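3.2 Containers and the size of the opening

The most striking pattern in the Linen sessions was how much people cared about the container. We had expected talk about the objects – what they were for, where they belonged – and we got plenty of it. But the 127 sorting diaries kept coming back to bowls, trays and tubs, often with real affection. One household in Tivden used the same dish for keys, coins and spare buttons, and moved all of it to a second dish whenever guests came. Hlongwane's earlier work in Jamero hinted at this, and it was a delight to see it show up so clearly in a new group.

We coded each diary entry by the shape of the container, the width of its mouth and whether it had a lid. Lidded containers made up a small share of the entries that mentioned everyday use, even in homes that owned many of them.

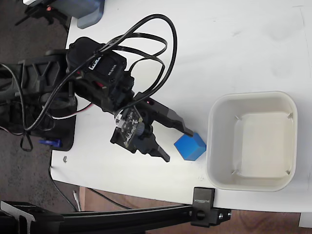

Figure 6. Small block and open bowl on a white tabletop.

Open containers invite quick decisions. Our diary keepers wrote far less about placing an item in an open bowl than about placing it in a drawer or a divided box, and they changed their minds less often afterward. Part of the appeal must be how plainly an open bowl shows what it holds. The square bowl in Figure 6 is a good case: with nothing in it, the whole inside is on view, and the blue cube next to it is small enough that choosing a spot inside would hardly matter. Divided boxes ask for a second choice after the first one, and several people told us they simply put that second choice off.

Lindiwe Hlongwane calls this the "one-step home" and we find the term very useful. It fits the Pacheco interviews too, where nine people described an open dish by the door as the tidiest thing they owned – full or not. We return to lids in Section 4.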